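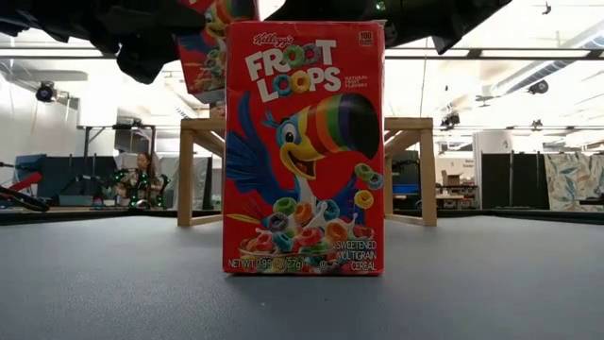 Ticket 3926: Echo studies from cath lab 2 not reaching the archive
Status: Closed
Priority: High
Opened by: Hamdia Sisay, Cardiology Imaging
Assigned to: Robel Yimer, Clinical Systems
Affected system: Sawatzky image archive, Daron gateway

Hamdia Sisay, 7:40 a.m.
Echo studies done in cath lab 2 since last night are not showing in the archive. The cart says "sent" for each one. Lab 1 and the outpatient echo rooms are fine. Dr. Teshome has a valve case at 10:30 and needs the earlier images on the reading screen before then. I can pull them up on the cart itself, so they are not lost.

Robel Yimer, 7:58 a.m.
Taking this. Please do not clear anything off the cart. Can you tell me whether the patient list on the cart loads normally?

Hamdia Sisay, 8:04 a.m.
List loads. Names and record numbers look right.

Robel Yimer, 8:31 a.m.
The gateway log shows the studies arriving and then going to the hold queue. There are 127 items in the queue, all from the lab 2 cart. Reason given on each is "unknown station name." The archive is not seeing them at all.

Restarted the gateway service at 8:22. No change. New test study from the cart went to hold as well.

Robel Yimer, 8:50 a.m.
Checked the cart settings with Hagos Zeleke from Biomed. The station name now reads CATH2-ECHO. Our table has CATHLAB2_ECHO. Hagos confirms the cart had a software update yesterday evening and the name was typed in again by hand afterward.

Kalkidan Teshome, 9:02 a.m.
I need the prior study for the 10:30 patient. The rest can wait.

Robel Yimer, 9:10 a.m.
Understood. Released that one study by hand with the station name corrected. Please check.

Kalkidan Teshome, 9:16 a.m.
I have it. All loops play and the measurements came over.

Robel Yimer, 9:45 a.m.
Hagos changed the name on the cart back to CATHLAB2_ECHO. Test study went straight through in 4 seconds. Releasing the rest of the hold queue in small batches so the reading stations don't slow down during cases.

Robel Yimer, 11:20 a.m.
Queue is empty. 2 items failed on release with a duplicate ID error. Both are the same patient, sent twice from the cart. Kept the first copy of each and compared the image counts with the cart. They match.

Hamdia Sisay, 11:42 a.m.
Went through last night's list against the archive. Everything is there. OK to close from our side.

Kedir Endale, 1:15 p.m.
Before closing, two follow-ups:
- Biomed to add station name to the post-update checklist for all echo carts. Hagos has this.
- Gateway should email us when the hold queue goes above zero overnight. The alert exists but was pointed at an old mailbox. Robel to fix.

Robel Yimer, 2:05 p.m.
Alert now goes to the on-call mailbox. Tested, received. Closing.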